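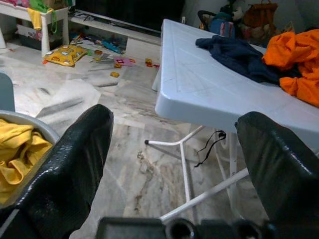 Lilla Szabó, minutes secretary

Plilia Clothes Swap - minutes of the planning meeting held on Sunday, May 5, 2019 in the small hall, Lirkent

1. Apologies and last minutes
Two apologies received by email. The March minutes were agreed with one correction: the hall hire is paid by the half day, not by the hour.

2. Matters arising
The key for the side door has been copied and the spare is with Lilla. The notice for the library window has gone up. The quote for printed cotton bags came in too high and will not be taken further this year.

3. Tables and layout
The white folding tables will be used again. They are light and one person can put them up, but the legs need checking each time before anything goes on top. It was asked whether the sorting table could go nearer the door. Agreed to leave it where it is, as the queue forms by the door once people start arriving. The basin stays on the floor beside the table for pieces that are waiting to be looked at. A second basin would help at busy times - Lilla to ask at Rácz whether they have one to spare.

4. Sorting
There was a long discussion about sorting by colour or by size. Colour looks better on the rails, but people with children want to go straight to the size. Agreed: children's clothes by size, adults' by type, and cloths, scarves and offcuts together in a box by themselves. Anything stained or torn goes to the rag bag and is not put out. Folding is to be done at the table and not on the chairs.

5. Bags and soft toys
Bags have been piling up against the wall, and it was felt that visitors walk past them. Rucksacks and handbags will have their own rail next time, hung by the handles. Pockets must be emptied before a bag goes out - a set of house keys was handed in at the last swap and took a week to get back to its owner. Soft toys were discussed again. Two people would prefer not to take them at all. Agreed to accept them if clean, and to review this in the autumn.

6. Money
The balance stands at 340 pounds. Hall hire for the next two swaps has been paid out of last year's takings. The Javach fund will consider an application of up to 500 pounds, which would cover new rails and a steam iron. Lilla to draft the form and send it round for comments before it goes in.

7. Leftover clothes
At the last swap 20 sacks were left at closing time and had to go home in people's cars. The charity shop will take 4 at a time if rung in advance. Agreed to ring on the Friday before, and to stop taking clothes in an hour before the end.

8. Any other business
The tea urn is slow and should be switched on first thing. A request was made for a mirror. One was offered on loan, to be brought over by van.

The date of the next meeting will be sent by email once the hall has confirmed.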